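The Second Arm

Habibur Dewan had money for one arm and two arms on the platform. The second was on loan from Clindwood until August, and after that it was 800 a month or back in the crate.

"Show me the number 1," he said.

Florêncio Henriques pointed at the blue piece lying by the puzzle board.

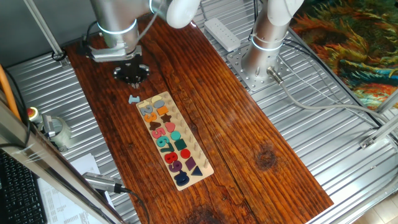
The Quote

Grippers were extra. Flendura wanted 50 down on each spare set of fingers, 2 sets minimum. Florêncio wrote it on the back of the order form.

"And the wrist camera?"

"Already ours."
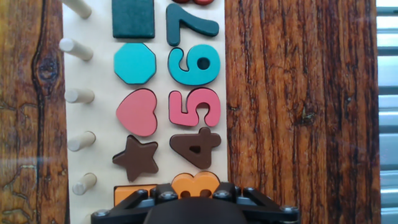 Wrist view: numerals 3 to 7 on the board.

Habibur signed for one.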